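Getting the drawer cell to behave

December 2023

I've finally had a proper run of evenings on the drawer cell, and I'm so pleased with it that you're getting the whole story, boring bits included. For anyone new, I'm building the cell in simulation first, in Rumareo, with one yellow arm, one table and one small cabinet of drawers with knobs. The job is to get hold of a knob and pull, and I've been stuck on it since November!

The first problem was where to put the base. I had been placing the arm by eye, nudging it along the table until it looked right, and then wondering why the elbow ran out of travel on the bottom drawer. Athina Moschos read my last post and wrote to say I should fix the base plate first, measure everything from its corner and never touch it again. So the plate is now locked, and the cabinet gets moved to suit the arm. The gap between the two is 223 mm at the moment.

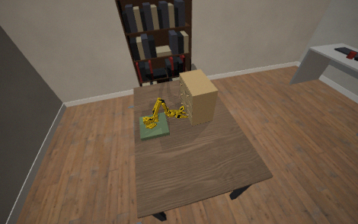 After that I did the joint zeros again from scratch. One of them had been off by a tiny amount since the day I imported the model, and I'd been correcting for it further down the chain without knowing (there were three separate fudge numbers in my settings file, all mine, all undocumented). Deleting them was lovely. I ran the reach check over every drawer, top to bottom, and for the first time it came back without a single joint limit warning.

The approach path took longer. I want the gripper to come in level with the drawer front and then creep the last bit, so I put a waypoint just short of the knobs and slowed everything down from there. The middle drawers are the easy ones, and I still start each session with them as a warm-up.
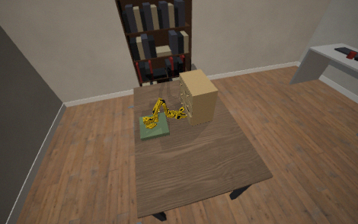
Gripper up at one of the middle drawers, seen from above.

Next, the cameras. I used to have just one high view, and from up there you can't judge a gap between a finger and a drawer front at all. I've added a lower one on the other side of the table, and it has saved me hours already – I can stop the run, look across the table and see at once if the wrist is tilted.

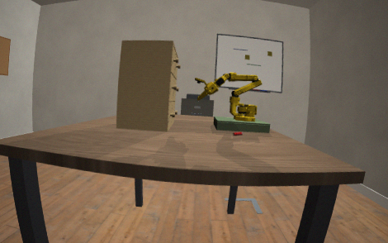
View from the other side, fingers open.

Now for contact, my favourite part. I'd set the finger friction far too low, and the knobs kept squirting out like wet soap. Nogueira's old notes on gripping small parts suggested leaving friction alone until the physics step was shorter, and that was the right order to do it in. I halved the step, then brought the friction up a little at a time. I also moved the grip point down to the thicker part of the knob, away from the narrow stub.
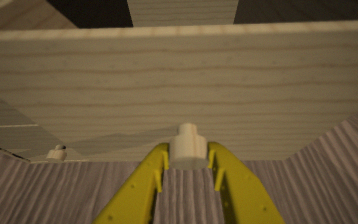 My log says 814 tries since the change, and I've set the next batch to run up to 3000 while I'm at work. Drawer 5 is still the awkward one. The wrist gets there, but it turns the long way round to do it – very dramatic, and very slow. I think I need a second waypoint for that drawer alone.

Before then I want to save a clean copy of the cell and write down every setting, in one file, with comments this time. Ginley has asked for it too, so I'll put it up with the next post once I've tidied the names.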